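I mark the robotics club's log books, so I get to see what the students write down when they think no one is going to read it. The entry for 18th October says, in full: "Went well. Mouse good. Moved to mat." I have taught electronics on and off for a long time and I still couldn't tell you what happened that evening from those six words.

I should say where I stand. I'm the second supervisor for the project, which means Guoqing Han does the work and I turn up and ask irritating questions. The students are teaching a two-fingered gripper to tidy a table. They do it by doing the tidying themselves, by hand, over and over, holding a copy of the gripper, and then a model learns from the recordings. The project is called Skoltik. I have asked twice what it means and been given two different answers.

My trouble is with the word "teaching". When Guoqing gave his talk to the new members in August he used it in every other sentence, and I watched a room full of eighteen-year-olds nod along as if we were going to sit the thing down with a cup of tea and explain mice to it. What we have is a large pile of examples of a person picking something up. Whether anything has been learned from them is a separate question, and it's the one I keep being told we'll get to after the next batch.

The club meets in the big conference room these days, which I was against. The lab has a proper bench, plain walls and lights you can switch off one at a time. The conference room has a ceiling like an airport and trees at every window. Guoqing's argument is that a bench with nothing on it teaches you about a bench with nothing on it, and that if the model can't cope with a thermos and somebody's drink then it's no use to anyone. I gave way on that one. I'm still not sure I should have.

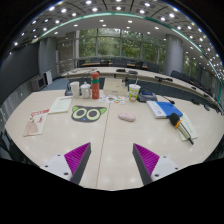

*Mouse on the table, mat to the left of it, fingers open.*

The task for this term sounds like nothing at all. There's a pink mouse, there's a grey cat's-head mat with green ears, and the one belongs on the other. Pick up, carry, put down, let go. A toddler could do it, and I said so at the planning meeting, and Malachy Cullinane (second year, builds most of the hardware, argues with everybody) said that a toddler has had a good deal more practice with thumbs. Fair enough.

The fingers are his work. He's on the second version of the ribbed magenta pads, and he is very attached to them. The first version was cast from a kit called Stenero, which he'd read about on a forum, and it went sticky in the heat over the summer and picked up every crumb in the building. The new ones are better. I'd like to see a number next to "better", and I have told him this, and he has promised me a number.

We do have numbers for other things. The shared drive says 1814 recordings since the club started on this, which is the figure that goes on every slide. It's a nice figure. What never goes on the slide is how many of those were made by the same pair of hands, doing it the same way, at the same end of the same table. I went through the index one evening and gave up, as the column for the operator's name is blank in most of the rows. That isn't a small thing! If nearly all of it is one careful person approaching from the right, then we've built a very expensive record of one careful person approaching from the right.

Then there's the 93 per cent. That's the success rate in the draft report, and I've asked for it to be taken out until someone can tell me what counted as a success. Mouse touching the mat? Mouse wholly on the mat? Mouse on the mat and the right way up? Malachy thinks touching is enough. Guoqing thinks it should be wholly on. The script that worked out the score belongs to a student who has since gone off on placement to a firm called Clendeck, and he answers his email when he feels like it.
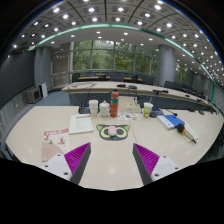

So the three of us sat down and wrote a definition, which took most of an evening and was, I think, the most useful evening of the term. It goes like this, for now:

- the whole of the mouse is over the mat, ears not included
- it's the right way up
- it stays put when the fingers open
- nothing else on the table has been shifted, and that includes the leaflets

The last one caused the row. Malachy says it's unfair, given that the leaflets live at the left of the table and a sleeve can catch them. I say a tidying robot that scatters paper is not a tidying robot. Guoqing wanted it reported separately, and that's where we've left it, in a column of its own.

We also argued over the ears. They're bright green and the mat is dark, and I have a suspicion that the model is finding the ears and not much else. My suggestion was to swap the mat for a plain one for a week and see how badly things go. You'd think I'd suggested drowning it. Someone has now found a spare mat with no face on it, and I'm told it will be tried once the current batch is finished.

I don't want to sound sour about all this. The students are quick, they turn up, and a few of them have got properly good at soldering, which I care about more than I care about the mouse. Handling the gripper is harder than it looks as well. I had a go and kept closing the fingers too early, and a first year had to tell me to slow down.

But there's a competition entry due, under the team name Ccori, and the form has a box that says "Describe what your robot has learned". The draft answer runs to a page and a half. Mine would be shorter. I'd put down what it was shown, how many times, and by whom if we can find out, and then what it did when we moved the table.

We haven't moved the table yet. I've put it on the list for next time, under the log books, with a note that "Went well" will no longer be accepted as an entry.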